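Kitchen bench notebook, Tuesday

Third go at the chickpea tempeh for the Jolach menu. Soya version is fine and I am leaving it alone. The chickpea one keeps coming out with a soft middle.

Started with 500 g dried split chickpeas from the Bevan sack. Soaked overnight in cold water with a splash of vinegar, drained at 7.40. Simmered until they gave between finger and thumb but still held their shape. Last time I took them too far and the paste between the pieces kept the air out. Spread on tea towels, patted dry, left until they felt cool to the back of the hand. Vinegar again, then the Sakano starter, stirred for a full minute.

Two bags, same weight in each. Bag A has holes a finger width apart, bag B has them twice as close. Both flattened to the thickness of my thumb. Into the incubator at 10.15, set to 31. 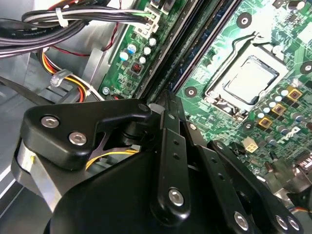 Gripper inside the desktop case, green motherboard at upper right.

While that was going I costed the lunch plate again. With the tempeh at 325 per batch (pence, all in, including starter) we are under the block tofu from Purnach, but only if no batches are thrown away. One failure in four and the saving has gone. So the holes matter more than the recipe does at this point.

Also weighed out the dal. Dry moong, 287 g, makes six decent bowls with rice. The old card says eight. It was written for the smaller ladle and should be changed. I have crossed it out in pencil.

No onion or garlic in the moong this time, as two of the regulars on the Tuesday table don't take either. Used ginger, cumin, a pinch of asafoetida and more salt than I would like. Check the asafoetida tin before promising it to anyone who avoids wheat, because some brands cut it with flour. Ours does. Need to find one cut with rice flour.
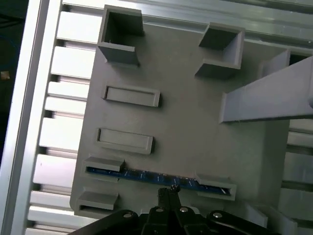
Tasted at noon. Flat to begin with. Lemon off the heat fixed most of it, and a spoon of ghee fixed the rest, but that makes it no good for the vegan list. Tried the same with cold-pressed rapeseed oil and toasted the cumin in it first. Nearly as good. Go with the oil and make one pot, not two.

Iron and B12 came up again for the handout. I don't want us telling people that tempeh covers B12. The amounts vary too much and most of what is in it is not much use to the body. The line should say fortified foods or a supplement, and leave it there. The iron paragraph can stay, with the bit about having something sharp or fruity at the same meal.

Incubator checked at 4. Reads 31 on the dial, 33 on the loose thermometer between the bags. Moved the top shelf down one. No white showing yet in either bag, didn't expect any.

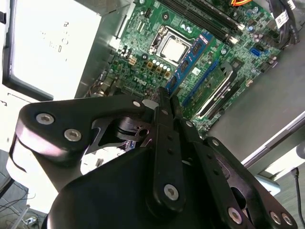

Next soak goes on tonight so there is something to fall back on. Will use 1,000 g and split it four ways, all with the closer holes unless bag A surprises me. If the middle is still soft I will try them thinner before touching the cooking time.

To order: vinegar, tea towels, starter (last sachet open), rice flour asafoetida.

Bags to be turned at 10 tonight, then left alone until morning.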